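놀이 주방의 상판은 왜 흰색인가: 소품 조리대 설계를 맡은 이란 판에게 듣다

역할놀이용 주방 가구는 겉보기에 단순한 제품군이다. 상판 하나에 화구와 개수대를 넣고 냄비와 채소 모형을 올리면 구성이 끝난다. 그러나 제작 현장에서 다루는 변수는 적지 않다. 화구의 인쇄 방식, 상판의 광택도, 개수대와 화구 사이의 간격, 소품의 크기와 색이 모두 사용 방식에 영향을 준다. 컬데일(Culldale)에서 소형 주방 가구의 설계를 담당하는 이란 판(Yiran Fan)을 수요일 오후 작업실에서 만났다.

판은 원래 사무용 수납장을 설계했다. 놀이 주방으로 옮긴 뒤 가장 먼저 손댄 부분은 색이 아니라 치수였다고 한다. "첫 시제품은 실제 주방을 비율대로 줄인 것이었습니다. 도면으로는 문제가 없었는데 막상 써 보면 손이 들어갈 자리가 부족했어요. 가구는 줄일 수 있지만 손은 같은 비율로 줄지 않습니다."

그가 현재 기준으로 삼는 상판 폭은 1,060밀리미터다. 이 안에 화구 패널, 개수대, 그리고 아무것도 설치하지 않는 작업면이 들어간다. 화구와 개수대 사이에는 최소 20밀리미터를 남긴다. 판은 이 구간을 '띠'라고 부른다. "띠가 좁으면 소품이 개수대로 떨어집니다. 넓으면 작업면이 줄고요. 블록 하나를 세워 둘 수 있으면 합격으로 봅니다. 도면에는 숫자로 적지만 확인은 실물로 합니다."

상판은 흰색 무광이다. 바달라리와 혼동하는 사람이 많다는 '바두라리(Badulari)' 계열은 이전에 유광 상판을 썼다. 판의 설명에 따르면 유광 상판은 출고 직후에는 보기 좋으나 조명이 여러 개인 방에서 반사점이 늘어나고, 작은 소품의 윤곽이 그 반사와 겹친다. 무광으로 바꾼 뒤에는 소품의 그림자가 부드럽게 깔려 위치를 파악하기 쉬워졌다. 대신 연필 자국과 손때가 더 잘 남는다. 그는 이 점을 단점으로 분명히 기록해 두었다.

화구 쪽은 반대다. 패널은 검은색 유광을 유지했다. "실제 전기레인지가 그렇게 생겼으니까요. 상판과 화구가 둘 다 무광이면 경계가 흐려집니다. 재질 차이로 구역을 나누는 편이 선을 긋는 것보다 오래갑니다." 화구 그림은 가는 흰색 동심원과 가운데의 붉은 원으로 이루어진다. 붉은 원은 어두운 선으로 여러 조각으로 나누어 달궈진 열선처럼 보이게 했다.
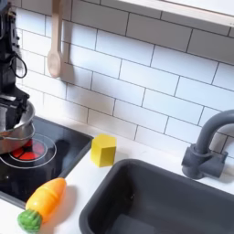

화구 패널 위의 스테인리스 냄비와 흰 상판에 세워 둔 노란 육각 블록. 앞쪽에 당근 모형이 놓여 있다.

인쇄 도안은 세 차례 바뀌었다. 초안에는 동심원만 있었고 붉은색이 없었다. 시험 사용자들은 냄비를 원 안에 놓기는 했지만 그 자리가 '켜져 있다'고 이해하지 않았다. 두 번째 안은 주황색 원판이었는데, 판의 표현을 빌리면 "접시처럼 보였다". 원판을 조각으로 나눈 것은 세 번째 안에서다. 판은 조각의 개수보다 선의 굵기가 중요했다고 말한다. 선이 굵으면 과일 단면처럼 읽히고, 지나치게 가늘면 인쇄 과정에서 끊긴다.

냄비 밑면이 붉은 원을 얼마나 가리는지도 검토 항목이다. 완전히 가려지면 불이 꺼진 것으로 받아들이는 사용자가 있다. 따라서 냄비를 올린 상태에서도 붉은 부분이 일부 드러나도록 원의 크기를 정했다. "냄비를 정확히 가운데에 놓는 사람은 드뭅니다. 비뚤게 놓인 상태를 기준으로 그려야 합니다."

냄비의 재질에 대해서는 내부 의견이 갈렸다. 가격을 생각하면 플라스틱이 유리하다. 판은 금속을 고집했다. 둥근 몸통에 테두리를 말아 넣은 스테인리스 냄비는 손을 베일 위험이 적고 무게 중심이 낮다. 광택 있는 표면에는 주변 색이 비친다. 밑에서는 화구의 붉은색이, 옆에서는 주변의 흰색이 올라온다. 그는 이것을 의도한 효과로 보지는 않는다. "처음에는 신경 쓰지 않았습니다. 그런데 불빛이 비치는 것 같다는 의견이 여러 번 들어와서 유지하기로 했죠. 다만 흠집은 생깁니다. 흠집을 불량으로 볼지 사용 흔적으로 볼지는 아직 정리하지 못했어요."

제품에 쓰는 냄비의 허용 중량은 300그램이다. 이보다 무거우면 패널 표면이 눌린다. 가벼우면 미끄러진다. 패널 둘레를 상판보다 조금 높인 것도 미끄러짐에 대비한 설계다. 턱을 더 높이면 냄비를 끌어 옮길 때 걸리고, 없애면 패널과 상판의 접합부로 먼지가 들어간다. 베를토르비(Veltorby)에서 공급받던 기존 패널은 턱이 없는 형식이었다. 교체 후 접합부 청소에 관한 문의가 줄었다고 한다.

개수대는 짙은 회색이다. 흰색 상판에 흰색 개수대를 넣은 안도 있었으나 깊이가 잘 드러나지 않아 제외했다. 화구와 같은 검은색은 두 구역이 한 덩어리로 보인다는 이유로 역시 빠졌다. 회색은 "남은 색"이었다고 판은 말한다. 수도 연결은 없다. 물을 담고 싶다는 요청은 꾸준히 들어오지만 하부 구조의 방수 처리가 필요하고, 그 비용을 현재 가격에서는 감당할 수 없다.

소품 이야기로 넘어가자 그는 당근부터 꺼냈다. 모형 채소 가운데 교체 주문이 가장 많은 품목이 당근이다. 길고 한쪽이 가늘어서 잘 구르고, 상판 앞쪽에 놓이면 바닥으로 떨어진다. 호로베츠(Horobets)에서 보내온 견본 중에는 몸통 한 면을 평평하게 깎은 것도 있었다. "구르지는 않는데 당근 같지 않더군요. 결국 둥근 쪽을 택하고 교체용 재고를 늘렸습니다."

노란 육각 블록은 주방 용품이 아니다. 본래 쌓기 놀이 세트에 들어가는 나무토막인데, 판은 상판 시험에 이것을 즐겨 쓴다. 윗면이 평평한 육각형이고 옆면이 모두 평면이라 세우기 쉽다. 사용자가 블록에 어떤 역할을 주는지도 관찰 대상이다. 버터라고 부른 경우가 많았고, 치즈와 소금통이 뒤를 이었다. 판은 소품의 절반 정도는 정체가 정해지지 않은 편이 낫다고 본다. "전부 음식 모양이면 정리는 잘됩니다. 대신 쓰임이 하나로 고정돼요. 블록은 냄비에 넣어도 되고 옆에 세워 둬도 됩니다."

정리 방식에 대한 질문에는 짧게 답했다. 그는 소품 전용 서랍을 권하지 않는다. 한 세트의 소품을 32개로 제한하고, 낮은 상자 하나에 모두 담는 쪽을 선호한다. 칸막이도 쓰지 않는다. 칸이 있으면 빈칸을 채우느라 정리가 길어지고, 한 개라도 없어지면 바로 교체 문의가 들어온다.

다음 작업은 작업면의 모서리다. 지금은 앞쪽 모서리를 둥글게 깎고 있으나 깎는 반지름이 커질수록 소품을 놓을 수 있는 면적이 줄어든다. 7월에 새 시제품이 나올 예정이며, 반지름을 달리한 상판을 나란히 놓고 비교한다. 화구 도안은 바꾸지 않는다. 인쇄판을 이미 새로 만들었기 때문이다.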